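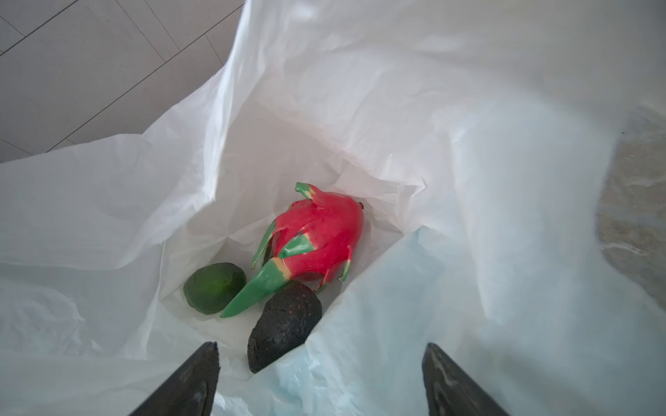 May 25, 2022

Went to the Pilley at last to see the still lifes. I have been meaning to go since December, when the poster went up at the bus stop and I told everyone at work I was going that weekend. The show closes in 11 days, and that seems to be the only thing that gets me into a museum. I had to leave the house early for it, so lunch for the next couple of days got planned before breakfast: a dragon fruit and two avocados in a white plastic bag, one avocado green and round, the other nearly black. The dark one for tonight. The Dutch would have put them on a silver plate and added a fly.

Twenty minutes in line behind a school group. The man at the desk asked if I was a member and I said I was thinking about it, which I have now said on every visit for years. I am probably in the computer as a person who thinks.

The first room is lobsters. I don't know who decided to start with lobsters but I respect it. They are all the same lobster, as far as I can tell, handed around from painter to painter until somebody finally ate him. Then come the lemons, half peeled, with the peel hanging over the edge of the table. The wall label said the peel stands for the passing of time. The next label said the watch stands for the passing of time. By the third room the candle, the skull, the oyster and a piece of cheese had all been signed up for the same job.

I stood a long while in front of a small one at the end, a bowl of plums with the dusty bloom still on them and one thumbprint where the dust had been rubbed off. That was all. A plain brown wall behind. It was lent by the Sekiguchi collection and it was hung next to the fire door, so you have to look at it with a green running man glowing over your left shoulder. I went back to it twice. The second time a woman was taking a picture of the running man, and I felt we understood each other.

Upstairs is the new commission, and I went up in a good mood, so I want it noted that I was not looking for a fight. It's called Istier. The handout doesn't say what Istier means, though it does run to four pages. You walk into a white room with 30 sheets of glass hanging from the ceiling, and a low hum, and you are asked to "consider your own edges." I considered them. A guard was sitting on a folding chair in the corner, considering his shoes.
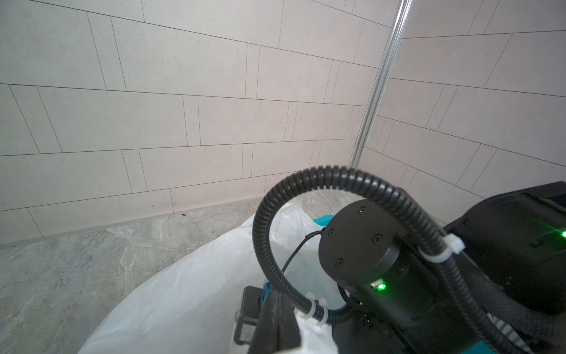 My trouble with this kind of work is that it ruins me for the rest of the day. I came out of there unable to tell what had been placed and what had just been left. The ladies' room alone took five minutes. I have also lost the ability to see a corner as a corner. Big beige tiles with tiny flecks in them, thin dark lines all running in to meet at the seam, a clear rod leaning through on a slant with the light sliding down it, and a ribbed black cable conduit in front: put a rope across that and a title on a card and I would give it a full minute, with my head tilted. I might even find it moving. Then again the glass upstairs had a hum.

Had coffee in the museum café, where a scone now costs more than the postcard of the scone painting. (There is a scone painting. Or a roll. It's brown.) I bought the postcard. They didn't have the plums, of course. They had the lobster in every size, on a tote bag, and on an oven mitt, and that last one seemed unkind.

Walked home by way of the Joltwood because it was on the same street and I felt guilty about it. It's free and there is never anyone in there. They still have the one good etching by the stairs, the harbor with the rain coming in from the left, and they still have it hung too high. I'm five foot two and know that harbor mainly from underneath. The rain is very fine, though, hundreds of little scratches, and when you stand back by the radiator it turns gray all at once.

Feet hurt. Should have worn the other shoes. The membership form is on the kitchen table, filled in down to the part about the $20 extra for guests, and I'm thinking about it.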